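The Last Bus to Fikberg

1. The Stop

My grandmother always said that you should never trust a timetable pinned up with only one drawing pin, and the one at the Trorer crossroads had exactly that, so it swung about in the wind and showed me its blank side more often than its printed one. I sat down on the wall with my suitcase between my knees and the seed cake in my lap, wrapped in two tea towels, and settled in to wait.

It had been a wet August and the hedges were heavy with it. I was going to my aunt's house in Fikberg, as I had gone every summer until I was fifteen and then, for reasons that seemed very good at the time, had stopped going altogether. She had written to me in the spring (a proper letter, four sides, mostly about her beans) and at the very end, squeezed in sideways up the margin, she had put: the blue room is aired, if you ever want it.

I carried that letter in my coat for weeks before I answered it.

An old man came along with a bag of onions and asked whether I was waiting for the Khokhar bus. I said I was waiting for the Fikberg one, and he thought about this for quite some time, and then told me they were the same bus, only it changed its mind at the bridge. He sat down beside me and we shared the end of the seed cake, the bit that had crumbled anyway, and he told me all about his knees.
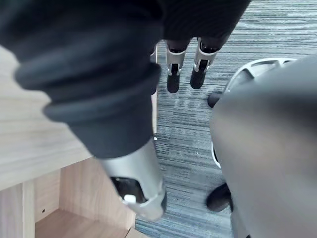
2. The Bridge

The bus did come, a good while after it should have, with its lights already on. The driver knew the old man and the old man's onions, and wouldn't take my money until she had heard whose niece I was. "Oh, the beans," she said, and let me off with half fare.

We went down through the woods with the branches brushing along the roof, and at the bridge we stopped, as I had been told we would, while she got out and wound the sign round by hand. I could see the river from my seat, brown and quick, and the flat stone where my cousins and I used to leave our shoes.

My aunt was at the gate when I got there, in her gardening hat, though it was nearly dark. She looked at the suitcase, and then at the cake.

"You've started it," she said.

"There was a man with onions," I said.

She nodded and held the gate open with her foot, and told me to mind the step, it was still loose.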